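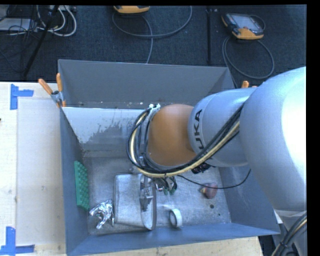
Posted by the Okeke Storage Notes desk | March 21, 2021 | Gallery: Bins and Totes

Open bin, pale table

Blue-gray rectangular bin with tall sides, set on a pale wooden table. The right wall slopes outward. The far wall is plain gray with a straight upper edge, and there are small pale specks and scuffs along its base. The metal bottom is scratched and mottled.

This gallery belongs to the bin survey we started in January. The survey covers open rectangular bins used for sorting and holding small goods. Covered bins, wire baskets and stacking trays are listed on their own pages. Entries are added as bins come through the Takard room, so the order of the gallery has no meaning.

Reading the entries

Each bin gets one picture and a short note on shape, surface and wear. Capacity and weight are kept in the register and are not repeated in the captions. The register stood at 1,772 lines when this page was posted – most of them are repeat checks on bins already listed.

Color is written down as it looks under the room lights. Blue-gray and gray are kept as separate entries even where the maker sells them under one name. Please do not merge them when sending corrections.

Wear terms

Speck: a small mark, lighter or darker than the surface under it. Not measured.

Scuff: a rubbed area with no clear line.

Scratch: a line that can be followed by eye. Direction is noted only if most of the lines run the same way.

Mottled: uneven tone over a wide area. The term says nothing about the cause. Bare metal and painted metal are both entered this way.

Reflections on a metal bottom can look like wear. Compare the bright areas from two positions before writing them down. A patch that moves with the viewer is glare and is left out of the note.

Grades

Surface grade runs from 1 to 5 and is given to the inside bottom only. Walls are described in words. Grade 2 means marked but flat, with no raised edges that could catch a sleeve or a bag. Bins with raised edges go to Sevow for rework and come back under the same register number.

Bins sent in through Zomgate are graded again on arrival. Earlier grades stay in the register with a line through them.

Next update to this page: rim shapes and corner types.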